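Home | Projects | Gallery | Stockists | Contact

Renen lounge, upholstery and storage

Gallery notes by Leonor Amaral

The Renen is a low modular sofa from Falletti, specified here in two colours: mustard yellow for the cushions and arm, pale grey for the contrast pieces. The brief was a small living room in daily use, so the fabrics were chosen for wear first and colour second. The grey weave came from Nkosi and was ordered in November – minimum cut 500 cm.

1. Cushions and base

Light grey woven cloth, fine speckle, straight seam-like edge. The grey back cushion is piped along its curve; the yellow cushions follow the same diagonal, the largest with a stitched seam at its lower end.
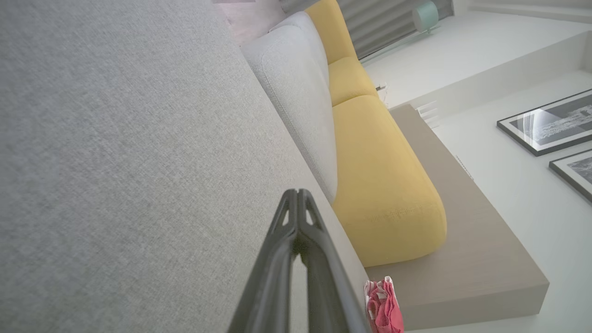 Covers are zipped on the underside and come off for a cold gentle wash. Dry flat, out of direct sun. The fill is a foam core with a fibre wrap, and the seat depth is 89 cm with the back cushions removed. Linking brackets are supplied loose and should be fitted before the cushions go on.

2. Sofa and cabinet

Thick curved arm in mustard, pale grey seat cushion, boxy taupe cabinet alongside with a flat top. Red and white jersey, number 23, in front of the sofa. 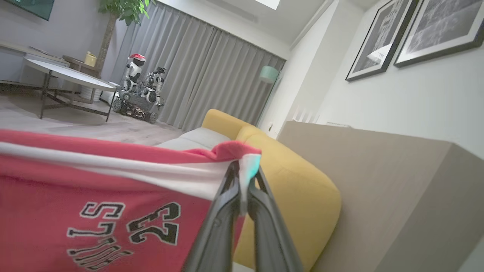

3. Ordering

Quote reference Kuvby 256 for the mustard. Lead time is over 12 weeks for non-stock colours.

Comments (3)

deb_m: Does the grey pill? Ours went within a year, different maker though.

Leonor Amaral: Not so far. A fabric comb deals with it if it does.

Trev: Is the taupe cabinet sold separately or only with the lounge?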